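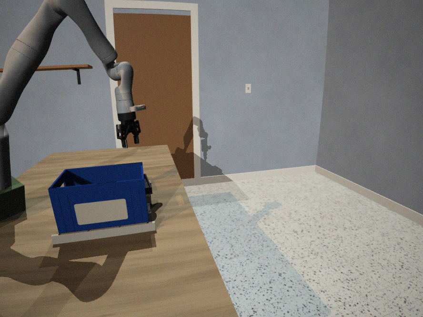
Should the gripper be budgeted as part of the robot arm or as a separate line?

A separate line is the better practice. The arm and the gripper are often sold by different companies, carry different warranty terms and wear out at different rates. A single combined figure makes it hard to compare bids and harder to plan for replacement.

Equipment Planning Forum > Automation > Budgeting and Procurement
Thread: Capital request for tote handling cell, next fiscal year

relu_pop
Posted November 14, 2018
Clindthorpe Regional Supply Center is preparing a capital request for one robot arm with a two-finger gripper, to be installed in the returns room. The work consists of lifting small parts out of open plastic totes and placing them on a table for inspection. The room handles 277 totes per day, and that figure has been stable for the past two budget periods.

We have two written bids. Graston has offered the arm, controller, gripper and installation at one price, with no breakdown. Karagiannis has offered the same scope in separate lines, and the total is higher. Our purchasing rules require us to award to the lower bid unless the department can state in writing why the bids are not equal in scope.

The requesting department would be grateful for comments from members who have completed a purchase of this kind. We are most concerned with costs that did not appear in the original request. My draft has lines for equipment, installation, operator training and a service agreement.

Relu Pop
Capital Planning, Clindthorpe

catinca.v
I would advise against accepting a bid without a breakdown, whatever the total. When our agency bought its first cell, the bid was presented as one figure. The fingers were damaged in the second quarter of operation and we had no agreed price for a new set. The replacement was quoted at the current list price and had to be taken from the maintenance account, where no money had been set aside for it.

Please also ask both bidders to state the following in writing:

Price of the gripper body
Price of one spare set of fingers
Delivery time for both
Whether changing the fingers affects the warranty on the arm
Whether the controller license must be renewed each year

The last item was missed by us and by our auditors.

Catinca Vasiliu

m_dobre
I do not fully agree with the previous reply. A single price places the risk with the seller. If the gripper proves unsuitable during acceptance testing, the seller must supply another at no added charge, because the contract is for a working cell. Once the buyer insists on separate lines, the seller may argue that each item was delivered as listed and that the result is the buyer's concern.

Our contract with Graston was written on the single-price basis and I was satisfied with it. The acceptance test called for 333 consecutive picks with no operator action. The cell did not pass on the first attempt, and Graston replaced the fingers at its own cost before the second.

Marius Dobre

catinca.v
The point about risk is fair, and the two methods can be combined. The contract may be for a working cell at a fixed price, with a schedule of unit prices attached for later orders. I would still decline to sign without the schedule.

virgil_oprea
May I ask how the table is to be dealt with in the request? Reference was made to placing parts on a table. In our experience the furniture and the room were treated as existing property and were left out of the capital request. The safety review then required that the arm and the table be anchored so that neither could shift in relation to the other. The floor work was paid for by Facilities, who had not been consulted and who have mentioned it at every meeting since.

I would add a line for site preparation, to include:

Floor anchors or a weighted base
Electrical supply at the location of the controller
Area scanner or fencing, as the risk assessment requires
Lighting, if the cell uses a camera

Light should be looked at early. An arm working over a table puts its own shadow on the parts, and a vision system set up on a bright morning may behave differently in the afternoon. We bought two additional light fixtures after installation.

Virgil Oprea

relu_pop
Thank you. Site preparation was not in the draft and has now been added. The existing table is wood and was to be kept. I will ask Facilities for their position before the request is submitted.

In reply to Mr. Dobre, may I ask whether your acceptance test used your own totes or totes supplied by Graston?

m_dobre
We used our own, and I would make that a condition. The seller's demonstration totes were new and perfectly straight. Ours had been in service for years and the walls had begun to lean in. The gripper touched the rim on several picks during the first attempt. I recommend sending the seller a selection of your worst totes at the bid stage, with labels attached as they are in daily use.

abilio_fonseca
I should like to raise a matter that comes before the choice of bidder. The Kikinau distribution office, where I manage the equipment budget, ran the whole job in simulation before any purchase was approved. The arm, the table and the totes were modeled to size. The study was paid for out of the planning budget and not the capital budget, so it could begin before the capital vote.

It changed the purchase. The arm we had intended to buy could reach the near side of the tote but folded awkwardly when working close to its own base. We moved the base in the model and kept the same arm. Had this been found after the floor was drilled, a contract change would have been needed.

Abílio Fonseca

m_dobre
With respect, I regard a simulation study as an expense that many offices of modest size need not carry. A competent seller will check reach as part of the bid. In our model every tote was the same shape and every part was where it was supposed to be, and the problems we later met were of the kind the model left out. I would put the money into a longer acceptance period.

abilio_fonseca
Reach and clearance are geometry, and a model handles geometry well. I make no claim for it in regard to grip on worn or flexible parts. The cost at our office was modest when set against the arm, and the seller credited it in full against the order. Members may wish to ask for that term.

catinca.v
On the matter of reserves, our agency now holds 20 percent of the equipment price as contingency on any first installation, and less on a repeat installation of the same type. Our finance office objected at first. The reserve is returned to the general fund if it has not been used by the close of the acceptance period, and that wording was sufficient to obtain approval.

relu_pop
I am grateful to all who replied. The revised draft will contain separate lines for arm, controller, gripper, spare fingers, site preparation, training, service agreement and contingency. Both bidders have been asked to resubmit against that list. Graston has agreed to provide a schedule of unit prices. Karagiannis has asked for a site visit first.

The simulation study remains open. Our planning budget closes in September and the study would have to be charged to it before then. I will put the question of a credit against the order to both bidders.

virgil_oprea
Please post the response from Facilities when it is received. We are preparing a similar request for our second building and would like to see what they ask for in the way of anchoring.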